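Wurnero opens rental of its two-armed packing robot to small shops
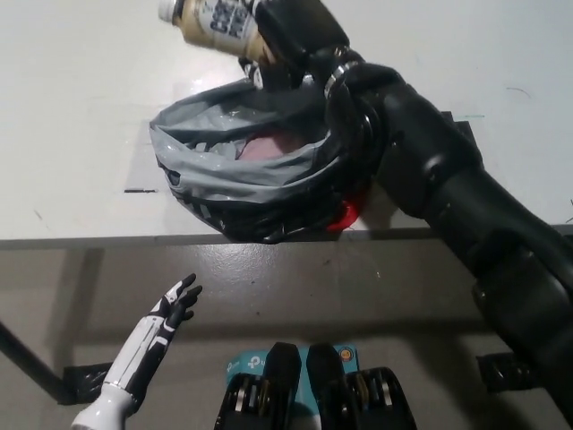
Gil-soo Ko

Small shops that send their own parcels can now rent a robot for the packing table. Wurnero, a company from Milthorpe, said on 3rd July that its two-armed machine, called Seol, is available by the month. Until now it was only for sale, and mostly large warehouses were asking for it.

The rent is 2915 dollars a month. This price includes delivery, setup and 15 hours of training by a Wurnero technician. The customer has to provide a table with a light, plain top and a power outlet close to it. The contract is for three months at least, and after this time it can be ended with two weeks of notice.

Seol is made for the kind of work where goods of different shapes go into soft bags. A bottle is a good example. The black hand takes it around the body and carries it on its side over the open mouth of the bag, and the other hand can stay free with the fingers open. Soft bags are known to be difficult for machines, as the opening changes its form each time something touches it. Wurnero says that Seol looks at the opening again before every item.

The first customer under the new plan is Jaddale, a shop for bath and household products. It has been testing the robot since February. In its best week, the shop reports, the robot filled up to 228 bags in one working day. The staff still close the bags and put on the address labels. These two steps are not part of the service, and Wurnero did not give a date for adding them.

Teaching a new product takes some patience. A worker guides the arms by remote control and repeats the movement until the robot can do it alone. For simple bottles and boxes this was finished in one morning at Jaddale, but thin items like sponges in foil needed several days. Glass is not allowed in the rental contract at the moment.

Damage to the hands is covered if the robot was used with goods from the approved list, which has 2043 products now. For other goods, the customer pays for the spare parts. Shops can send samples to Milthorpe and ask for a test before they sign, and the test is free of charge.

Orders are open on the company's website. Delivery takes six weeks, and at first only addresses within one day of driving from Milthorpe are accepted.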